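Bonerero トレンド語彙データセット README

はじめに

こんにちは、Bonereroをひとりで(ときどきふたりで)いじっている者です。これは、消費トレンドの予測レポートに出てくる「流行りそうな言葉」を集めて、その後ほんとうに使われたかどうかを追いかけたデータです。もともとは自分の趣味のスプレッドシートだったのですが、Nurhan Uysalさんに見せたら「公開しなよ!」と言われて、その勢いで整えました。なので列名にちょっと変な癖が残っています。ごめんなさい。

中身

本体は terms.csv で、2,109行あります。1行が1つの語です。出典にしたレポートは57本で、どれも無料で読めるものだけ。有料のものは一切入れていません。

列はこんな感じです。

term:語そのもの。原文の表記のまま
term_ja:日本語訳。わたしの訳なので、好みが出ています
source_id:sources.csv のIDと対応
domain:暮らし、働き方、食、ものづくり、贈りもの、など
confidence:予測の強さ。「来るかも」が1、「必ず来る」が3
followup:追跡結果。空欄はまだ調べていない語

followupが埋まっているのは263語だけです。少ない!と思われるでしょうが、手で調べているので本当に時間がかかるんです。9月にまとめて進めるつもりです。

ラベルの付け方

confidenceは、わたしとHatice Sönmezさんの2人で別々に付けて、割れたら話し合いました。いちばんもめたのは「静かな贅沢」系の言い回しで、書き手が予測しているのか願っているのか、読んでも読んでもわからないんですよね。結局、願望っぽいものは1に寄せています。

domainは1語につき1つだけ。「手仕事のサブスク」みたいな語は、ものづくりに入れるか暮らしに入れるかで毎回悩みます。迷ったときは、レポートのどの章に載っていたかで決めました。

気をつけてほしいこと

英語とトルコ語のレポートに偏っています。アジア発のものはほとんどないので、これで「世界の流行」を語るのはやめてくださいね。それから、同じ語が別のレポートに出てきた場合は別の行になります。重複を消したい人はtermを小文字にそろえてからまとめてください(前後の空白も残っていることがあります)。

旧版のTodatberg形式を使っていた方へ。区切りがセミコロンからカンマに変わりました。読み込みで列がずれたら、まずここを疑ってください。

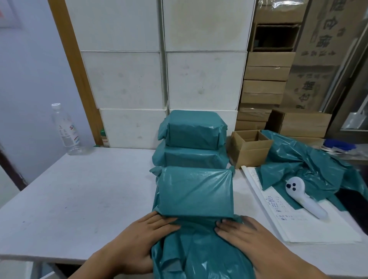
読了時間:約3分

使い方

表計算ソフトでそのまま開けます。文字コードはUTF-8です。古いExcelだと文字化けすることがあるので、「データの取り込み」から読んでもらうのが確実です。sources.csvとはsource_idでつなげてください。発行元のAkgülやFlurkurcombeで絞り込むと、同じ会社の予測の口調がだんだん強気になっていく様子が見えて、けっこう楽しいですよ!

利用条件

研究でも授業でもブログでも、自由に使ってください。Bonereroの名前をどこかに書いてもらえるとうれしいです。レポート本文の文章は含めていないので、引用したいときは元のレポートの条件を見てください。

直してほしいところ

訳がおかしい、IDがつながらない、followupに心当たりがある、なんでも歓迎です。Issueに行番号とtermを書いてもらえれば見に行きます。返事は夜10時すぎになりがちです。trend_yearという列を足してほしいという声もいただいていて、これは次の版で入れる予定です。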